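芸能報道における情報の取扱いに関する連絡協議会
議事録

日時　2023年3月27日　午後2時開会
場所　株式会社ドレマー（Dremer）本社　会議室
出席者　タークポート（Turkport）編集局、マース（Maes）マネジメント部、ジリコ（Zilico）広報制作室、ドレマー事務局
座長　チャルーム・ケオサイ（Chalerm Kaewsai）氏
記録　ドレマー事務局

1　開会及び前回議事録の確認

座長より開会が宣せられ、前回議事録の確認が行われた。第3項中「出演者の承諾」とあるのを「出演者又は所属事務所の承諾」に改めることとし、その余は原案のとおり承認された。

2　報告事項

（1）映画祭関連の取材申請について
事務局より、春季の映画祭に関する取材申請の受付状況が報告された。受理件数は1096件であり、このうち個別インタビューの希望が過半を占めた。申請書の様式が媒体ごとに異なるため、照合に時間を要しているとの説明があった。タークポート編集局より、申請後に担当記者が交代した場合の届出方法について質問があり、事務局は、現行では書面による差替えを求めているが、電子メールによる届出も認める方向で整理したいと回答した。マースより、差替えの連絡が事務所側に届かないまま当日を迎えた例があったとの指摘があり、届出を受けた場合は事務局から所属事務所へ同日中に転送することが確認された。

（2）誤報訂正の処理について
タークポート編集局より、前回協議会以降に同社ウェブ版で行った訂正2件の経過が報告された。1件は連続ドラマの配役に関するもので、制作側の正式発表前に交渉段階の俳優名を確定情報として掲載したものである。もう1件は、歌手の公演日程を旧資料に基づいて掲載したものである。いずれも訂正文を掲出し、関係先に書面で通知した。
マースより、訂正文が元の記事の末尾に置かれ、見出しが修正されないまま転載先に残っているとの意見が述べられた。タークポートはこれを認め、見出し及び要約文についても同時に修正する運用に改める旨を述べた。座長は、転載先への連絡の責任が元の媒体にあるのか、転載契約の相手方にあるのかが現行の申合せでは読み取れないとして、次回までに事務局で条文案を用意するよう求めた。

3　協議事項

（1）結婚、出産等の私的事項に関する報道の申合せ案
事務局より申合せ案が提示され、逐条で協議が行われた。
第1条（本人発表の尊重）について、ジリコ広報制作室より、「本人が公表した範囲」の文言に、本人が個人の投稿において示唆したにとどまる場合を含むか否かを明らかにすべきとの意見があった。マースは、示唆と公表とは区別されるべきであり、示唆のみを根拠とする断定的な見出しは控えられたいと述べた。タークポートは、読者の関心が高い事案について全く触れないことは困難であるが、断定を避ける表現とすることには異存がないとした。協議の結果、第1条に「推測の域を出ない事項については、その旨を本文及び見出しにおいて明らかにする」との一文を加えることで一致した。

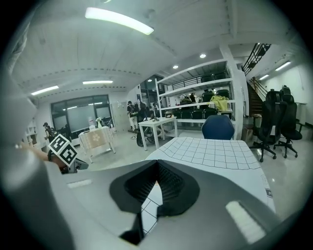 第2条（家族の氏名及び居所）については、配偶者が一般人である場合の取扱いが主な論点となった。原案は氏名、勤務先及び居所の掲載を一律に控えるとするものであるが、タークポートより、配偶者が過去に芸能活動を行っていた場合に一律の適用は適切でないとの意見が出された。マースは、引退後相当の期間を経た者については一般人に準じて扱うべきであると主張した。期間の定め方について意見が分かれ、本条は継続協議とされた。

第3条（未成年の子）については、顔写真の掲載に保護者の書面による承諾を要するとの原案が、字句の修正なく了承された。ジリコより、公式行事に同伴した場合の遠景の写真にも適用されるかとの確認があり、事務局は、個人が識別できるものはすべて対象となると回答した。

第4条（第三者の論評の引用）は、他の著名人による投稿を記事に引用する場合の基準を定めるものである。座長より、祝意や軽口として投稿された短文が、切り取り方によって当事者への批判として流通する例が多いとの発言があった。引用に当たっては投稿の全文を示すこと、複数の投稿が連続するものについては前後の文脈を損なわないこと、投稿が削除された後は引用を継続しないことを原則とする案が示された。このうち削除後の取扱いに関し、タークポートは報道の記録性の観点から留保を付した。本条は、削除後の取扱いを除いて了承された。

（2）試写会及び製作発表会における席次及び質疑
ジリコより、試写会会場において媒体席と招待席の境界が不明確であり、開場時に混乱が生じているとの報告があった。次回の製作発表会から、受付時に席番号を交付する方式に改めることが提案され、了承された。
質疑の時間配分については、代表質問を10分とし、その後に個別の質疑を受ける案が示された。マースより、作品と関係のない私的事項に関する質問が代表質問に含まれることのないよう、事前に項目を共有することが求められた。タークポートは、項目の共有は差し支えないが、事務所側の削除権を認めるものではないと述べ、その旨を議事録にとどめることを求めた。座長はこれを認めた。

（3）宣伝用写真の貸与及び返却
事務局より、宣伝用写真の使用期間を過ぎた掲載が散見されるとの報告があった。貸与台帳に使用期限の欄を設け、期限の経過後は媒体側で速やかに掲載を取り下げるものとする。字数の制約により作品名を省略する場合であっても、撮影者名及び権利者表示は省略できないことが改めて確認された。ジリコは、表示の位置について媒体側の書式に委ねる考えを示した。

（4）共同資料の制作費
共同で制作する取材案内の印刷部数を2000部とする案が示され、了承された。費用の分担は従前の例による。ジリコが原稿の取りまとめを行い、校正は各社が一度ずつ担当する。電子版の配布については、各社のサイトに個別に掲載せず、ドレマーの媒体向けページに一本化することとした。

4　その他

マースより、所属俳優の海外作品への出演に伴い、現地媒体からの問合せが増えているとの情報提供があった。英文の回答雛形を各社で共有することについて打診があり、事務局が預かって検討することとなった。
タークポートより、編集局の窓口担当の変更について連絡があった。新しい連絡先は、別途、文書で通知される。

5　決定事項及び宿題

・申合せ案第1条は文言を追加のうえ了承。第3条は原案のとおり了承。第4条は削除後の取扱いを除き了承。
・申合せ案第2条及び第4条の残余部分は継続協議とする。マース及びタークポートは、それぞれの案を書面で事務局に提出する。
・転載先への訂正連絡に関する条文案は、事務局が作成する。
・席番号の交付方式は、次回の製作発表会から実施する。担当はジリコとする。
・貸与台帳の様式変更は、事務局が行う。

6　次回日程

次回は5月に開催する。日時及び会場は、事務局が各社の都合を照会のうえ通知する。

以上をもって議事を終了し、座長が閉会を宣した。

配付資料
資料1　前回議事録
資料2　取材申請受付状況
資料3　私的事項に関する報道の申合せ（案）
資料4　写真貸与台帳（現行様式）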